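Notes on the Clunholm bullpen

23 Jan 2025

Clunholm finally filled the last open spot in its bullpen this week, and it went about the way I expected. They brought back the left-hander from Eshun on a one-year deal with a club option. The team hasn't given out the money. I would guess it's not much, given how late in the winter it got done.

I watched him a fair amount two summers ago, when he was still starting. The fastball was fine the first time through the order and got hit hard the second time. Eshun moved him to relief last year and he threw 34 innings, mostly in the sixth and seventh. He walked fewer people than he used to. He also gave up a lot of fly balls, and Eshun plays in a big park where those get caught. Clunholm does not. The right field fence at home is short and the wind blows out from May on.

So that's my main worry. The other one is that the club now has two lefties who do the same job. Last season the manager liked to hold one back for the eighth no matter what, and a couple of games in the Drirnesska series got away in the sixth with the wrong guy on the mound. I don't know if having another arm fixes that. It might just give him another arm to hold back.
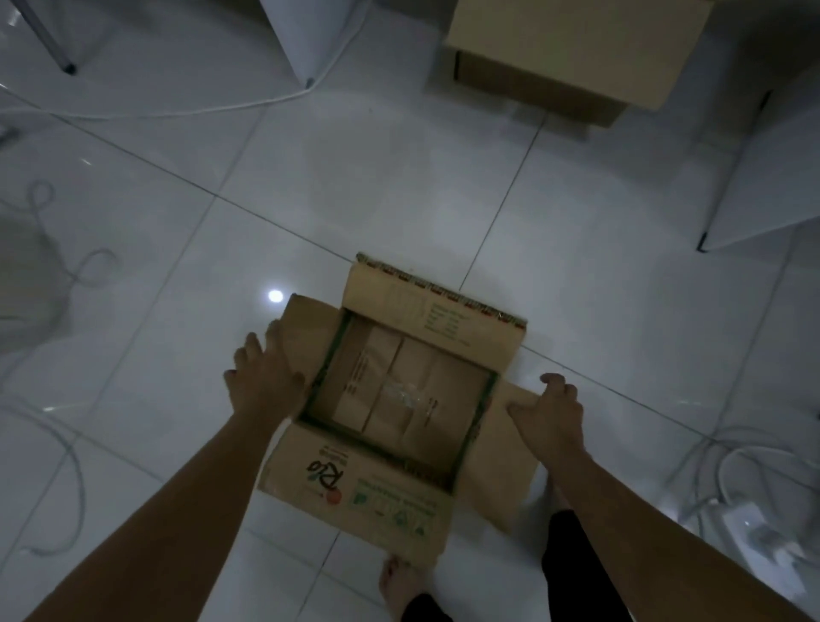 My brother-in-law read a draft of this and says I'm being too hard on the manager, that he had one healthy lefty for most of August and couldn't burn him early every night. Fair enough. I went back through the box scores and the second lefty was out for longer than I remembered. I still think the Drirnesska games were managed badly.

As for the rest of the staff, the rotation looks the same as it did in September. The fifth starter job is open and I expect it to go to whoever is throwing strikes at the end of camp. Fivstead was supposed to be shopping a right-hander, and I'd have liked to see Clunholm make that call – but they would have had to give up an infielder, and they're thin there already.

Season tickets went on sale last week. I'm doing the 40-game plan again, same section, up behind third base. The price went up a little and parking is now separate, which I don't love. Single-game seats come later. The home opener is in April against Fivstead, and if it's anything like last year I'll be wearing a winter coat.

I'll do the infield next, probably after the arbitration cases are settled.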